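Stullavdale Motor Club
Race Office

1/ The Race Office has published the supplementary regulations for the opening round of the stock car season at Stullavdale Speedway. This thread sets out the changes that affect teams, license holders and ticket holders. The full text is available at the sign-on desk and on the club website.

2/ Qualifying. Single-car runs are discontinued for the Late Model class. Cars will instead be released in groups drawn by lot at the drivers' meeting. Each group will have 13 minutes of green-flag time, and a driver's best lap in that period will count. The clock will not stop for a yellow.

3/ A driver who causes a red flag in group qualifying will lose the fastest lap set up to that point and may not rejoin the session. The decision rests with the Race Director and is not open to protest.

4/ Race distance. The Late Model feature is set at 50 laps. Caution laps will not count in the final segment. The Street Stock feature keeps last season's distance and its invert.

5/ Restarts. The leader will control the restart from the marked zone at the exit of Turn 4. The second-place car may not cross the line ahead of the leader. Passing to the inside before the line carries a penalty at the tail of the longest line.

6/ Tires. Morikawa remains the control tire in both classes. Tires must be bought at the track on the day and will be scanned before they leave the tire building. Soaking or any other chemical treatment will lead to exclusion from the event and loss of points.

7/ Minimum weight for Late Models is now 2641 pounds, measured after the race with the driver on board. No allowance will be made for fuel burned. Teams may use the club scales free of charge on Friday evening and again before first practice.

8/ Several teams have asked about left-side weight. The percentage is unchanged from last year. The note circulated in December was a draft for comment and has been withdrawn.

9/ Radios. A working one-way receiver tuned to Race Control is required in every car, heat races included. Spotters must stand on the roof platform above the Gedthorpe grandstand. Spotting from the infield is no longer permitted.

10/ Technical inspection. Nesrin Demirtaş has been appointed Chief Technical Inspector for the season. Questions on engine seals, carburetor spacers and shock absorbers should be sent to her office in writing. Answers given by phone or in the pits are not binding.

11/ Pit road. Crews are limited to the number of wristbands issued at registration. Fire-resistant suits are required for anyone handling fuel. Open footwear is not allowed anywhere inside the pit gate, including during load-in.

12/ Points. The Rusier Cup will again be decided on a driver's best finishes across the season, less 2 dropped rounds. A round missed through suspension may not be dropped.

13/ Gates and seating. Grandstand seats are reserved and must be occupied as shown on the ticket. Spectators with season passes should enter by the Gedthorpe gate, where their seats for the opening round will be confirmed. Parking on the grass bank behind Turn 2 is closed until drainage work is finished.

14/ Rain. If the feature cannot be started, the event will move to the following Sunday and all tickets will carry over. If it is stopped after the halfway lap, the result will stand.

15/

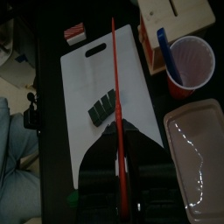
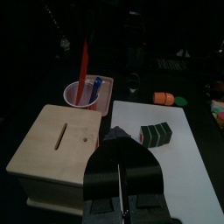 Red stick over a white board; cup with red and blue utensils beside a wooden box.

16/ Entries for the opening round close at 5 p.m. on Apr 19, 2021. Late entries will be accepted at the discretion of the Race Office and will start at the rear of their heat. Car numbers held from last season are reserved until the same deadline, after which they will be released.

17/ A revised version of the supplementary regulations will be posted if any article changes before the drivers' meeting. Teams are asked to check the issue number printed at the foot of each page.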